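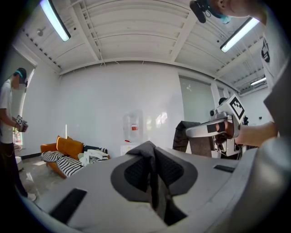 4.2 Overnight stops on the Evby to Oltby route

The second part of the analysis looks at where travellers in rented campervans chose to sleep. The trip diaries were collected with Naler, a diary application which the driver fills in once in the evening and once before leaving in the morning. From the 4,000 diaries received, 3,958 could be used. The others had no entry for the first night, and we did not try to fill these gaps.

We counted a stop as an overnight stop when the evening and the morning entry gave the same place. A rest of less than 90 minutes was left out, also when the driver wrote that somebody in the vehicle had slept. This rule is stricter than the one we used in the pilot study, and the two sets of results should not be compared directly.

In 923 of the usable diaries the travellers spent at least one night in Hutapea. We had not expected this. The town lies away from the main road, it has no beach, and the visitor guides give it only a short paragraph. The written comments help us to understand the choice. Many drivers mention the flat ground beside the river, and that the caravan park accepts late arrivals. Several families write that the children were tired after the mountain part of the road and that they did not want to continue in the dark. The view, which is the main subject of the regional advertising, is seldom mentioned in these comments.

Figure 3. Two handheld grippers with marker cubes, seen from above.
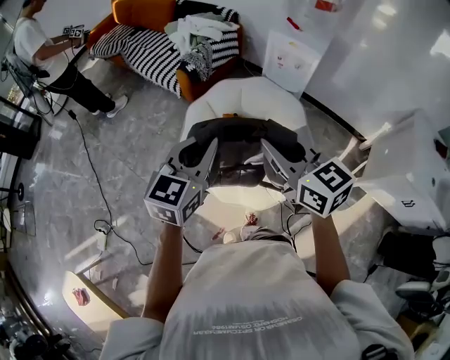

4.3 Direction of travel

The direction of the trip also had an influence. Travellers who started in Evby usually reached the mountains in the afternoon, and they looked for a place to stay on the far side. Travellers coming from Oltby crossed the same section in the morning. They often passed Hutapea before lunch and stopped there only for fuel or for a walk along the river.

It is possible that the hour of vehicle collection is behind this difference. The rental desk in Evby hands over most campervans near midday, and the first day of driving is therefore short.
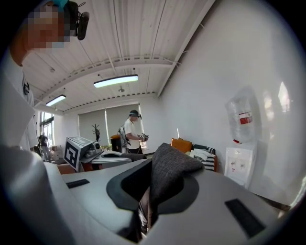 We could not test this fully, as the diary does not ask for the hour of collection, and only a part of the drivers wrote it down on their own initiative. In December the pattern was weaker. The caravan parks on the coast were full in that month, and travellers in both directions had to accept the places which were still free. For this reason the December diaries are treated separately in the model of the next section, where the length of the driving day is added as a variable.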